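4.2 How people talk about a film before they've seen it

I should say up front that I came to this question as a moviegoer first and a researcher second. I run a little film night at Cosemari (it's a former shoe store with very good popcorn), and I kept noticing that people walked in already knowing how they were going to feel. So when Tuva Solberg and I started planning this part of the study, I pushed hard for something simple: show people a synopsis, ask what they expect, then show them the movie and ask again!

We used two small features that hardly anyone in our area had heard of. Irkeck is a slow, sad comedy about two sisters selling their late father's boat, and Siletico is a crime story with a lot of singing in it. Both had short runs and then more or less vanished, which was perfect for us. We had 94 people sign up and split them between the two films. Each person read one of 4 synopses, which ran from very plain ("two sisters sell a boat") to the kind of breathless copy you find on the back of a DVD case.

The breathless version did what you'd guess, at least at first. People who read it expected to laugh more, and they told us so. Afterward, though, they were the grumpiest group in the room, and I mean really grumpy – one man wrote a full page about the word "hilarious." The plain-synopsis readers started out lukewarm and came out a good deal warmer. Of everyone who came, 64 stayed for the optional chat after the screening, and I learned more from those chats than from the forms. 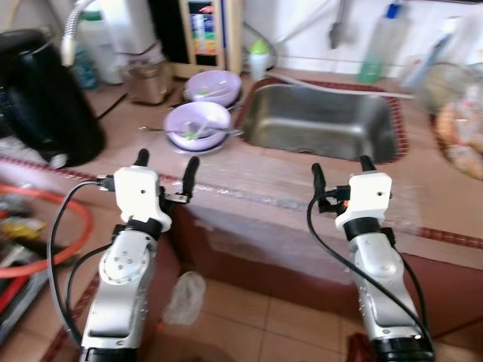
Figure 3.

Siletico was messier. The songs threw people, and it didn't matter much which synopsis they had read, since none of the four mentioned singing (my fault, I wrote them, and I was worried about giving too much away). Higinio Cervantes, who coded the written answers with me, thinks we should treat that as its own finding. He may be right. People will forgive a film for being slower than they were told, but a surprise in the basic kind of movie it is seems to bother them for the whole running time. Granström makes a similar point about trailers, and I'd love to see somebody test the two side by side.

We also asked 6 of the Siletico viewers to come back in March and tell us what they remembered of the synopsis. Most of them gave us bits of the plot they could only have picked up from the film itself, so I'd be careful about trusting any survey that asks people what they expected after the fact. Ours asks beforehand, and the full wording of those questions is in the appendix.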